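Kitchen and Demo Bench Catch-up: Minutes
Ollham site, upstairs
August 25, 2024

Typed up by me again (I really must learn to sit further from the laptop). Gerd Fuchs chaired. There were 14 of us, with the two from Kohlhase dialled in and the sound dropping out whenever the dishwasher got going. Apologies came from the night packers, who were asleep, fair enough.

1. Last meeting's minutes

Passed, with one fix. I wrote that the Plorketti sorter was "going back" in June when Gerd said it was "going on the back wall". Sorry to everyone who got excited.

2. Where the fruit plate work is up to

This took up most of the meeting, so I'll try to get it down properly.

For anyone who's been on leave: the aim is for the arms on the fruit line to make up the mixed plates for the Madesano catering orders, and they learn it from people doing the job with the hand-held grippers. So for now the work is ours. You hold a gripper in each hand, you pick up an orange, you put it down somewhere sensible, and you do it again until your shift's over. Gerd put the bench up on the big screen so the Kohlhase pair could follow along.

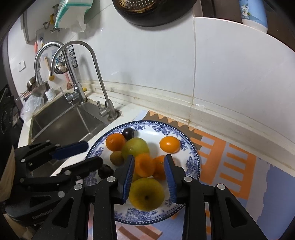 Item 2: fruit plate at the sink bench, both grippers in use.

Gerd reported 600 recordings finished so far against the 1730 in the plan. He's happy with the pace. I said I'd be happier if my thumbs were, and that got a laugh but also a fair bit of nodding, so it's gone down as a proper point under item 4.

Oranges and mandarins are going well. Kiwis are fine once you get the feel of them. Pears are the ones people grumble about, being an awkward shape, and there was a long side chat about whether to go in from the top or the side. Two camps, no winner. Gerd asked that we keep doing both for now, and please not "correct" the person next to you halfway through a go. If you drop something, keep going and pick it up with the gripper! Those recordings are useful too, and several of us had been stopping and starting over, me included.

Kohlhase asked if we could use a plain plate and a plain mat to make things easier. The room was pretty firmly against it. Customers' kitchens have patterned plates and busy counters and taps in the way, and if the arms only ever see a bare bench they'll be hopeless anywhere else. Kohlhase will take that back to their side. The blue and white plate stays.

3. What happens to the plating shifts

The one everybody came for, I think. Gerd started by saying that no hours are being cut this year, and he said he'd put that in writing for the noticeboard. I've noted it here as well so there are two copies.

After that it was a bit less tidy. Nine people are rostered on plating at the moment. Once the arms are running, the plan has some of them moving to checking and topping up, and the rest over to the hot side. A few were keen (the fruit line is freezing in winter, and the hot side has the radio). Others said straight out that they like plating and they're good at it, and that checking a machine's work all day sounds dull.

It was also said that it feels odd to be teaching your own job to something. Gerd didn't try to argue with that, and I was glad. He offered to let anyone who'd prefer to stay off the recording bench swap out, no questions asked and at the same rate. Three hands went up, and he's sorting the roster with them directly.
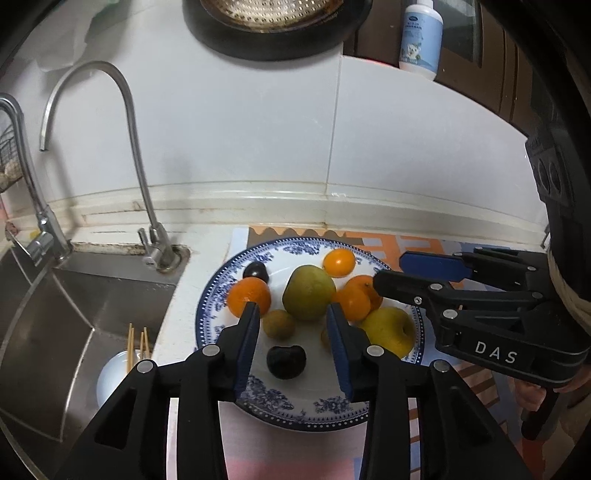
We then got onto pay for the people who do stay on the bench. At present it's the ordinary plating rate, and the feeling was that training the arms is a skill in its own right and ought to sit a grade higher, the same as showing a new starter the ropes does. Gerd agreed in principle but can't sign it off by himself. He'll bring an answer to the next meeting, a yes or a no.

4. Hands, wrists and standing about

Sore thumbs, as above. Sore shoulders for the taller ones, who are stooping over the bench. Agreed:

Swap over every half hour, and set a timer so it really happens.
Gerd to price a taller bench, or risers for the one we've got.
Anyone with pain that's still there the next morning tells Gerd and comes off the grippers until it's looked at.

I asked for a second rubber mat for the floor as well. Granted on the spot, my first win since joining.

5. Other business

Can whoever is eating the practice fruit please stop. It has been handled all day and it's not nice.

The spare gripper lives in the drawer under the kettle now, no longer on top of the microwave.

Kohlhase would like a visit before the arms go in, to watch a normal shift with no recording going on. Everyone was fine with it as long as we get warning.

Next meeting: same room, date to come from Gerd once he has the pay answer. Biscuits are on the hot side's turn.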